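Podeck Kitchen Timer and Scale, Model 338
Section 2: Setting Up and First Weighing

You're going to love how quick this is! Most of the setup happens once, and after that the scale is ready whenever you lift the lid.

Before you start

Pick a flat, hard surface away from the stove. Avoid towels, placemats and cutting boards with rubber feet, which soak up some of the weight and throw the reading off.

Setting up

1. Slide the battery door open and put in the two AAA batteries, matching the plus and minus signs.
2. Close the door until it clicks.
3. Set the scale down and turn the leveling feet until the bubble sits inside the ring.
4. Press and hold UNIT to switch between grams and ounces.
5. Press ON and wait for the zero to stop blinking.

CAUTION: Do not mix old and new batteries. Do not press on the platform while the zero is blinking.

Weighing with a cup or bowl

1. Put your empty cup on the platform.
2. Press TARE. The display goes back to zero.
3. Add your ingredients and read the weight (try this with berries, beans, anything small - it's really satisfying).
4. Lift the cup off. A minus number will show. Press TARE again to clear it.

NOTE: Small cups work best near the middle of the platform. 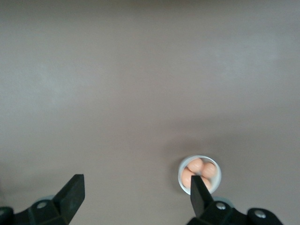

Fig. 2. Small round cup holding four pieces.

If the display shows Err, the load is too heavy. Take everything off, press ON, and start again from step 1. If it shows Lo, change the batteries.

Wipe the platform with a damp cloth. Never put the scale in the dishwasher.

For timer settings, go to Section 3.

Rev. August 2020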